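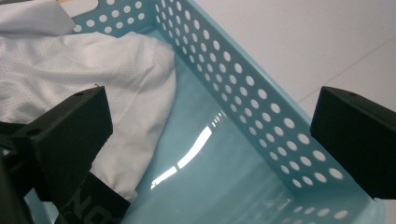
Print this page | E-mail this page

Ledesma Training Center
Robot Handling, Unit 5: Faults in Cloth Tasks
Handout, revised Jul 7, 2026

Read this before the lab. The case is a run of bad cloth-to-basket recordings made with hand-held grippers at the Brudidmont site. Of 263 recordings, 39 were rejected at review.

What went wrong

The fault log showed one message over and over: "grip width out of range." The operators had done the motion correctly. The width reading had drifted on one gripper, so the software took a closed grip for an open one. A robot trained on those files would let go of the cloth too early. 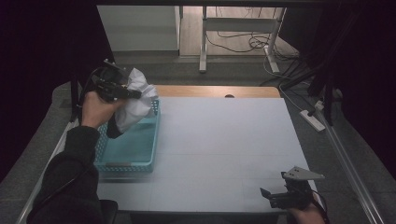 Fig. 1. Cloth held over the basket with one gripper; the second gripper is at the front right of the table.

The drift was traced to a cable connector that had worked partway out. The Fostera logger kept recording and gave no warning sound. The message went to a file that was only read at the end of the shift.

Checks before each session

Seat both cable connectors and tug lightly.
Open and close each gripper 5 times with nothing in it. Compare the readings with the Gelard gauge block.
Look at the finger edges for wear.
Keep cables clear of your wrists and the basket rim. A snagged cable can pull the tool out of your hand.

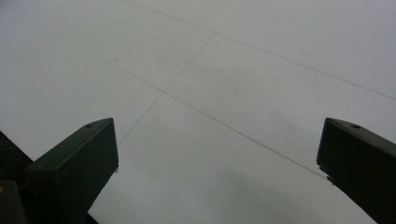 Fig. 2. Open fingers above the bare panels, nothing gripped.

If the readings disagree

Stop recording. Tag the gripper and take it off the table. Do not correct the numbers by hand afterward. Any file made since the last good check is held for review, even if it looks fine on playback.

The log is now checked every 95 minutes. The August lab covers connector replacement. Bring your own copy of the fault sheet.

Print this page | E-mail this page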